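Jarnotel Castle Friends
Minutes of the autumn general meeting
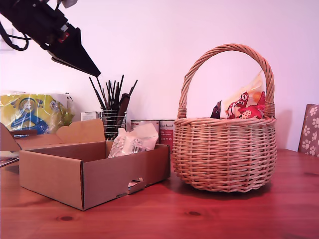
Held in the upstairs room of the Utberg library, Wednesday, 7:00 p.m. The chair opened the meeting at 7:05. There was a quorum. Apologies were received from two members and from the parish representative.

1. Minutes of the last meeting

Accepted with one correction. Under item 4, "north tower" should read "northwest tower." The north tower fell before any of the surviving drawings were made and is not part of the current work.

2. Matters arising

The key to the lower gate has been replaced. Copies are held by the secretary and by the farm at Baloch.

The letter to the county about the road sign was sent in the summer. No answer yet. The secretary will write again and copy in the roads office at Jeneck.

The bench by the well has not been repaired. Carried over.

3. Condition of the castle

The buildings officer reported on the walk-round made last month.

Curtain wall, south side: stable. The mortar put in two years ago is holding except for a short length next to the postern, where it has cracked along the top. Ivy is coming back at the foot of the wall and should be cut before spring. It is not to be pulled, as this brought down facing stones the last time.

Curtain wall, east side: worse than last year. A bulge is now visible from the path below the third arrow slit. The path has been roped off. A member asked whether sheep could get under the rope and was told that they already do. The farm has been informed.

Northwest tower: the spiral stair is sound up to the first floor. Above that, three treads are loose and the grille stays locked. The roof over the guardroom was dry at the time of the visit.

Gatehouse: no change. The left-hand drawbar slot has filled with rubble again, probably from the broken section overhead. It will be cleared by hand and anything that looks worked will be set aside.

Chapel: the remains of painted plaster on the north wall are still covered by the board. The board was not removed.

It was agreed to ask the engineer from Jeneck to look at the east wall before the end of the year. If the bulge has to be propped, the work will need consent, and the secretary will ask now how long that takes.

4. Access

The site was open every weekend through the summer. The Baloch path was closed for nine days after the storm, and visitors were sent around by the quarry. Several complained about the distance. The quarry route will be marked properly next year with posts.

A request to hold a wedding in the outer ward was discussed. Members were not against it in principle. Concerns were parking, the lack of toilets and the insurance. The secretary will reply that the society cannot offer the site next summer but will look at the question again once the east wall has been dealt with.

Dogs on leads was confirmed as the rule. The sign at the top gate does not say so and will be changed.

5. Money

The accounts were circulated beforehand. The main points were:

Income from the donation box and guidebook sales came to 3000. The cost of the mortar work was settled in the spring. The insurance premium has gone up by 100. The reserve for the east wall stands at 1000, and the meeting agreed that it should not be used for anything else.

A member asked why the guidebook was still sold at the old price when the printer now charges more. After discussion it was agreed to raise the price from the next printing. The remaining copies will be sold as marked.

The accounts were adopted without a vote against.

6. Guidebook

The stock is down to 100 copies. The text needs changes before it is reprinted. The plan on the center pages shows the postern in the wrong place. The paragraph on the siege repeats a story that cannot be traced any further back than a newspaper article, and two members thought it should come out. Others wanted to keep it, with wording to make clear that it is a local story. Agreed to keep it in that form.

The section on the castle's builders will be left alone until the charter at Jeneck has been read again. The date given there has been questioned, and a new copy has been ordered from the archive.

7. Winter talks

Three talks are planned, all in the library at 7:00 p.m. The subjects are the water supply of hill castles, the quarry and its tool marks, and the road between Utberg and Baloch before the bridge was built. The order depends on the speakers. Members are asked to bring their own cups, as the library's are no longer available to us.

8. Working day

One working day will be held in November if the weather allows. Tasks are the ivy on the south wall, the drawbar slot and the drain below the well. Gloves will be provided. Anyone coming should park at the farm and walk up. No work is to be done on or below the east wall.

9. Other business

A member reported that stones had been taken from the collapsed part of the outer ward and stacked to make a fireplace. The stones have been left where they are until they can be photographed, and will then be put back.

It was asked whether the society's older photographs could be lent to the school at Utberg. Agreed for copies. The originals stay in the cabinet.

The meeting closed at 8:50 p.m. The next meeting will be in the same room, with the date to be sent out by the secretary.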